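Search this blog... Go

Stop grading robots on the easy stuff

I read the Brarholm write-up twice over coffee and I'm still a bit grumpy about it. The headline is 200 grasps with only 3 drops, and sure, that's a lovely number! But go look at what they picked up. Blocks, cans, a mug (one mug, the same mug, over and over). Everything stiff, everything smooth, everything the same shape when you let go as when you grabbed it.

My kitchen isn't like that, and my kid's bedroom really isn't like that. Soft things squash and lean. They change shape the moment a finger touches them, so the nice tidy model you had of the edges is out of date before the grip even closes.

Nipon Nilsuwan and I have argued about this for years. He says you walk before you run, get the rigid stuff solid first. I say you end up with a method that's great at walking down one hallway.

So I'd much rather see the wrist camera looking at a plush ketchup bottle, fuzzy red fabric, stitched Heinz label and all. 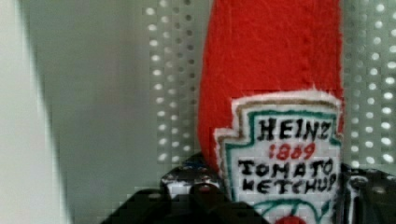

Jarrah Mudgway's group at Odau ran 41 soft objects through the same policy and printed the whole table, flops included — 14 of them never got a decent grip at all. It's a worse score and I trust it a lot more. I can plan my next month of work from a table like that. I can't do much with the mug.

12 comments · 27 shares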